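Eight rules, and not one about the plant

Durley has put out its good practice list for home manipulation tests, and Naltumby and Filport have both signed on. I read it twice over coffee in August and I'm still not sure what it commits anyone to.

There are 8 rules. Rule one says a test must be "representative of domestic conditions." Fine. Whose? My own kitchen table would fail half the entries on their clutter checklist and pass the rest by accident. Rule four asks for 50 attempts per object before you report a success rate. Filport's write-up boasts 3,000 attempts, of which 2,000 were in simulation, and the list has nothing to say about whether those should go in the same column. I think they shouldn't. Durley apparently thinks it's a matter of taste.

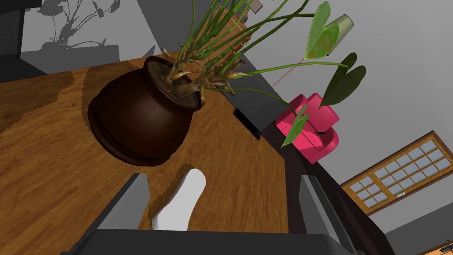

Render: Bustos simulation set

What bothers me most is rule six, clearance. It defines how much room the fingers need on either side of the target and stops there. A white object right in front of a potted plant gets graded on the white object. Knock the pot and you still score a clean grasp, as long as the thing came up. Anyone who has swept potting soil out of a rug would grade that differently.

The Bustos people say neighbors will be covered in the next revision. Maybe. They said the same about lighting, and the lighting rule is one sentence long and contains the word "adequate."

I'd settle for one extra column in the results table: what else moved. It costs nothing to log in a simulator. Until it's there I'm going to keep reading these percentages with one eyebrow up.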